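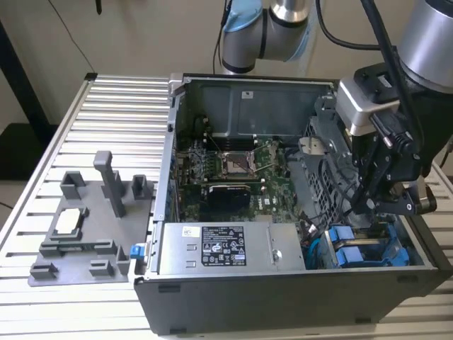

Morenike Chukwu had given the arm until September to do one useful thing. She had told the others in the Sandberg Street shop as much, and she had written it on the whiteboard under the rent.

"It set the processor in the fixture last night," Flasel said. "By itself."

"Who was holding the fixture?"

He looked into his coffee. Flasel was a nickname from some game and he would answer to nothing else. He had been building the rig for most of a year, first in his garage out in Sudavthorpe, and then here, after his wife wanted the garage back. The idea was that people would drop off old desktops and the arm would strip them overnight. Processor, memory, drives, all sorted by breakfast. He called it Pendatar. He had a logo for it.

Morenike fixed computers for a living and could strip one with a screwdriver and the radio on. She had timed herself once, on a bet, and had it down to 10 minutes with the drives out. So far the arm's best time was 270, and that had included a break for supper.

"What's it doing tonight?" she asked.

"Drive connector. Just the one. It goes in, it takes hold, it pulls straight back."

"And if it doesn't pull straight?"

"Then it stops. There's a force limit."

"There was a force limit on the last one."

He didn't answer that. The last one was on the shelf by the door, a drive with its plug snapped off flush, and somebody had hung a tag on it that said 69, for the try number. They were now on try 287. She had to give him that much - the man kept records.

He typed something. The arm thought it over and started down. She had expected a whine, like in the movies, but all it made was a sort of cluck at each joint, like an old clock in another room. It went down a little, waited, and went down a little more.

"Why does it keep stopping?"

"It's looking."

"At what? It's had all week to look."

"Cables move. Every time you bump the table they're someplace new." He pulled the laptop closer. "Put your hand on the case, would you? It walks when the gripper pushes."

"So it needs me."

"It needs a clamp. I don't have the clamp yet."

She set her palm against the metal and spread her fingers and felt foolish. She could have had that plug out while he was asking. Through the case she could feel each cluck, very faint.
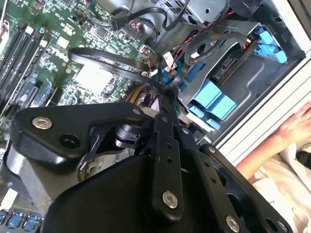 The way in, as Pendatar saw it.

"Is that me?" she said. She was on his screen, over at the side. It was strange to see her own hand sitting there like one more part.

"It ignores you. I taught it to ignore people."

"That's a comfort."

"I mean it won't try to pick you up."

"I knew what you meant, Flasel."

The gripper crept toward the drive cage and stopped again. He leaned in until his nose was nearly on the laptop. She thought about the whiteboard, and how many people had walked past it and laughed, and how he had to have read it too, every time he came in to put his coat up. He had never rubbed it out.

"Left," she said.

"What?"

"It's going to catch that red wire. Tell it to go left."

"I can't tell it. It has to figure that out."

"Well, can it?"

"I don't know," he said. It was the first thing he'd told her all month that she believed.

She kept her hand where it was and watched the wire.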